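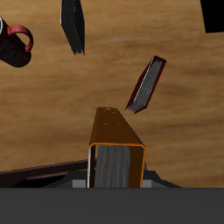
この記事は約4分で読めます(返信を含む)

学生ロボット製作 相談板 > 競技会・課題 > 本を棚に戻す課題、手首カメラだけで押し切るかどうか

投稿者:ひるね工房
2021年12月31日

年の瀬にすみません。大学のサークルで、3月の校内競技会「Pesteo」に向けてシミュレーションを組んでいる者です。家の大掃除から逃げてきて書いています(母には研究だと言ってあります)。

課題は、机の上の本やバインダーを一冊ずつつかんで、奥の木の整理棚に入れるというものです。チームは2人で、私が把持のほう、相方のFrøydis Westerbergさんが学習データのほうを受け持っています。彼女が手本の操作を2,000回分ためてくれたので、年内に一度きちんと評価してみたところ、成功率が47%でした。半分に届かないのが悔しくて、昨日からずっとログを眺めています。

一番上に貼ったのが手首側の視点で、オレンジ色の本を指で挟んでいるところです。挟むところまではわりと安定しているのですが、そのあと棚に向かう段になると向きがずれて、仕切りに角をぶつけてしまいます。それで相談なのですが、視点は手首だけに絞って学習し直したほうがいいでしょうか。入力が減るぶん学習も速くなるし、余計な背景に引っぱられないのではと考えています。長文失礼しました。

返信1 投稿者:zostuvel組のOB
お、懐かしい課題ですね! 私のころはZostuvelという名前のチームで出ていて、机の上がマグカップだらけの年でした。
手首だけ、私は賛成です。つかむ瞬間に必要なことはだいたい手元に映りますし、うちは固定カメラを外してから学習がずいぶん素直になりました。もちろん時代も道具も違うので、話半分で聞いてくださいね。お餅は食べすぎないように。

返信2 投稿者:Njoroge Shemweta
OBさんには申し訳ないのですが、私は反対に一票入れさせてください。Hamadvilleの高専でクラブの面倒を見ていて、毎年この手の相談を受けます。
手首の視点は、つかむまでは頼りになります。ただ、今回の失敗は棚に入れる段で起きているのですよね。貼ってくださった手首の絵には、肝心の整理棚がまったく入っていません。本がどちらを向いているかは分かっても、行き先が分からないまま腕を動かすことになるわけで、そこを絞ってしまうのはもったいない気がします。横からの視点はお持ちですか。あればぜひ見せてください。

返信3 投稿者:ひるね工房
Shemwetaさん、ありがとうございます。言われて見直したら、ほんとうに棚が映っていませんでした……。毎日見ていたのに恥ずかしいです。
外からの視点もあります。奥の茶色いのが整理棚で、右のほうの口が開いた四角い区画が目標です。手前の赤いマグは邪魔もの役で、花のような模様はFrøydisさんの趣味で選びました。かわいいので気に入っています。
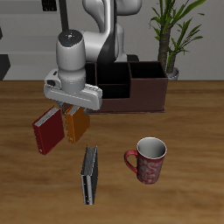

横からの視点を見たあとの話

返信4 投稿者:zostuvel組のOB
なるほど、これは私の負けかもしれません(笑)。棚の形までよく分かりますね。
ただ、少しだけ粘らせてください。この角度だと棚の左側が腕の後ろに隠れていますよね。目標が右の区画のうちはいいけれど、左に入れる問題が出たら、固定カメラも当てにしすぎると痛い目を見ますよ。

返信5 投稿者:Njoroge Shemweta
そこはおっしゃるとおりです。ですから私は、どちらかを捨てるより両方を入れて、つかむ段と入れる段で評価を分けて記録することをおすすめします。47%という数字がひとかたまりのままだと、どちらの段で落としているのか、ログを眺めても目が疲れるばかりです。うちの生徒たちも、そこを分けたとたんに話し合いが進むようになりました。
それから、立てた黒いバインダーのように細い背がこちらを向いているものは、つかむ向きを間違えやすいので、色ごとに成績を出してみるのも楽しいですよ。

返信6 投稿者:tsegaye_lab
横から失礼します。Tsegaye研の修士です。両方入れるのには賛成ですが、手本の2,000回は本当に全部使っていますか? うちは途中で落とした回が混じっていて、それを抜くだけでずいぶん変わりました。視点をいじるのはそのあとでもいいと思います。

返信7 投稿者:ひるね工房
皆さん、大晦日なのに本当にありがとうございます! 手本の中身は正直、全部は見ていません。Frøydisさんに聞いたら「落とした回も入れたかも」とのことで、まずはそこの掃除から始めます(家の掃除もします)。
段ごとの評価は4日から取りかかる予定です。OBさんの左側の件も、カメラをもう少し右に寄せた版を試してみて、結果が出たらまたここに書きますね。

返信8 投稿者:zostuvel組のOB
右に寄せると今度は奥の鉢植えが大きく入ってきませんか? 私なら上に上げます。よいお年を!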